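家务小记:让机械臂收拾马桶水箱盖,出过的毛病和现在的做法

这一页写给家里或工作间里已经用上机械臂做清洁的人。内容只管一块地方:马桶水箱的盖子。台面、浴缸和镜子另有页面,这里不重复。

先说出了什么事。四月里,我们在模拟环境里让机械臂做一件小事:把水箱盖上的喷雾瓶拿起来,移到旁边的台面上,再把卷纸往里推一点。任务表是 Hanne Fogh 写的,动作由 Marjan Safavi 调。前面几次都顺利,后来有一次夹爪下得太低,手指先碰到瓶子的扳机,瓶子歪倒,滚过盖子前沿掉了下去。卷纸被瓶身带了一下,也倒了。机械臂没有停,照原计划合拢手指,抬起来,空着手走到台面上方,张开手指,然后报告任务完成。

瓶子掉了是小事,在模拟里掉一百个也不用擦地。麻烦的是最后那句“任务完成”。要是换到真的卫生间,盖子上放的是装着清洁剂的瓶子,人在外面看见完成的提示,就会以为里面已经收拾好了。

下面按我们查的顺序写。

一、高度是从哪里量的

原来的程序用一个固定数值当盖子的高度,是从另一间模拟卫生间抄过来的。那边的水箱矮,这边的高,差了17毫米。听起来不多,可是喷头本来就窄,扳机又垂在下面,17毫米刚好让手指从瓶颈落到扳机上。

现在每换一个房间都重新量。做法很简单:让夹爪张开,停在盖子上方一块没有东西的位置,慢慢往下,碰到为止,记下读数,再抬起来。量的时候挑盖子平的地方,边上圆角的部分量出来会偏低。有些盖子中间略鼓,中间和两头各量一次,取高的那个数。

如果盖子上摆满了东西,没有空处可量,就先用手把东西拿走,量完再放回去。别让机械臂在瓶瓶罐罐中间找空隙。

二、抓哪里

带扳机的喷雾瓶不好抓。最容易犯的错是抓喷头,因为喷头在最上面,夹爪从上往下走,先到的就是它。喷头和瓶身之间是螺纹,拧得不紧的时候一抓就松。扳机被手指压到还会喷出来。

两指夹爪的话,抓瓶颈下面肩膀开始变宽的那一段。手指张开的方向要和喷嘴的方向垂直,一根在瓶子前面,一根在后面,扳机就不会夹在中间。瓶肩太斜、夹着往上滑的,改成从侧面进,夹瓶身。瓶身宽过手指最大张开距离的,不要试,换小瓶子。

我们后来换过一种 Pleline 的分装瓶,瓶身直上直下,比有肩膀的好抓很多。家里要是愿意把清洁剂分装,挑瓶子的时候可以想一想这一点。分装以后记得把原来的标签内容抄上去,写清楚是什么、能不能和别的混用。

三、卷纸

卷纸竖着放,夹爪从上往下夹外圈就行,力气要小。夹得太紧纸会压出印子,纸芯也会变形,以后挂到架子上转不动。把一根手指伸进纸芯、另一根留在外面夹住纸壁,也是一个办法,适合快用完的卷。新卷的纸壁厚,不要这样夹。

推卷纸比抓卷纸容易出事。手指推得高,卷纸就会往前倒;推的位置放在卷纸高度的下半截,速度减到平时的30%,基本不会翻。一卷纸用到只剩薄薄一层时很轻,旁边的东西一碰就走,这种就直接换掉。

四、盖子上放什么,不放什么

水箱盖不是架子。盖子会滑,边是圆的,有的还带一点坡度。让机械臂干活之前,先把不需要它动的东西拿开。我们自己的规矩如下:

玻璃的、陶瓷的,一律不放。
打开盖的清洁剂不放。
点着的蜡烛和香不放,这个跟有没有机械臂没有关系。
手机、平板不放。黑色的平板物件贴在浅色盖子上,识别程序有时会当成一个洞或者一块影子,手臂就从上面直接压过去。
细长、立着的东西靠里放,或者躺平。立着的一碰就倒,倒下来又会带倒旁边的。
瓶子和卷纸之间至少留出一根手指加两边余量的宽度。我们用的数是50毫米,手指宽的夹爪要再加。

水箱冲水的扳手如果在正面,手臂收回时要绕开。我们有一次没绕,手腕下沿蹭到扳手。水冲了一遍倒没什么,可扳手要是被卡住回不来,水就会一直流。收回的路线统一改成先直着往上,到了安全高度再往旁边走。

五、为什么它会说“完成”

这是最要紧的一条。原来的程序判断完成,只看手指有没有合拢、手臂有没有走到终点、手指有没有再张开。三样都做了,就算完成。瓶子在不在手里,它没有查。

改法有两处。第一处是合拢之后看手指之间的距离。夹到瓶子,手指会停在瓶子的宽度上;没夹到,手指会一直合到底。合到底就停下,报“没抓到”,不许继续。第二处是抬起一小段以后再看一次,因为有时候夹住了一点,往上一提就滑掉。两次都对,才往台面走。

放下以后还要看一次台面。台面颜色深、瓶子颜色也深的时候,摄像头分不清楚,我们试过很多次都不稳定。后来用了笨办法:放下时记手指松开前后的受力变化。瓶子站到台面上,力会先变小,再松手。如果力没有变,多半是还悬着,这时候不能松。

改完之后我们重新跑了66次,每次把瓶子的位置稍微挪一点。没抓到的情况仍然有,但都停下来报了出来,没有再出现空着手报完成的。Hanne 觉得次数还少,打算换几种瓶子再跑。

六、停下来以后怎么办

报错停下之后,手臂会留在原处不动。人不要马上伸手去扶瓶子。先按急停,等状态灯变了再靠近。瓶子倒着就让它倒着,液体漏了也先等一等,手伸到夹爪下面是这一整页里最不该做的事。

急停按钮要装在人不用跨过手臂就能够到的地方。卫生间小,门口外侧的墙上通常最合适。装在手臂底座后面的等于没装,出事时要从手臂下面钻过去才按得到。

地上有水的,先断电再擦。底座附近尤其要看,水顺着地板缝会流到想不到的地方。插座和电源箱不要放在地上,抬高固定。线从墙边走,不要横在门口。

恢复运行的顺序:东西清走,地擦干,手臂用手动模式慢速退回起始位置,再重新量一次盖子高度。碰撞过以后,水箱盖常常会移位,旧的数不能用。水箱盖是陶瓷的,还要看有没有裂纹,有裂纹就换盖子,别用胶粘了继续拿来放东西。

七、模拟和真的差在哪里

模拟里的瓶子是硬的,捏多大力都不变形。真的塑料瓶会瘪,瘪了以后手指间距就变小,第五条里说的判断数值要重新定。装满的和快用空的瓶子,瘪的程度也不一样,我们的差别几乎到了瓶宽的五分之一。

模拟里没有水汽。真的卫生间洗过澡以后,盖子和瓶子上都是水珠,摩擦小了很多。洗完澡不要马上开机,开窗或者开排风,等表面干了再说。手指上可以贴一层防滑胶垫,Skatport 的那种薄垫我们用着还行,脏了用温水洗,边角翘起来就换新的。

模拟里的盖子是固定的。真的盖子只是搁在水箱上,横着一推就动。所以凡是推的动作,在真的卫生间里都要把力的上限调低,宁可推不动停下来。

常备的小东西

一块干布,擦盖子和瓶底。瓶底有水,放到台面上会滑。
一把短尺,量瓶宽和间距。
一卷纸胶带,在盖子上标出卷纸和瓶子的位置,人用完放回原处,机械臂下次就好找。胶带每个月换一次,时间长了会留胶印。
一支油性笔,在分装瓶上写名称和分装的月份。
备用的喷头一个。扳机弹簧坏了的喷头会一直半开着,拿起来就滴。

每次开机前看一遍

盖子上有没有多出来的东西。
瓶子的喷头拧紧了没有,喷嘴是不是关着。
盖子高度是不是这个房间量的。
夹爪张开时两根手指是否一样宽。
急停按一下,试过再复位。
宠物和小孩不在里面,门关好。
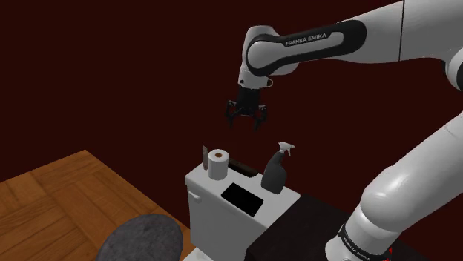
夹爪张开,悬在水箱盖上方,下面是卷纸和喷雾瓶(模拟画面)。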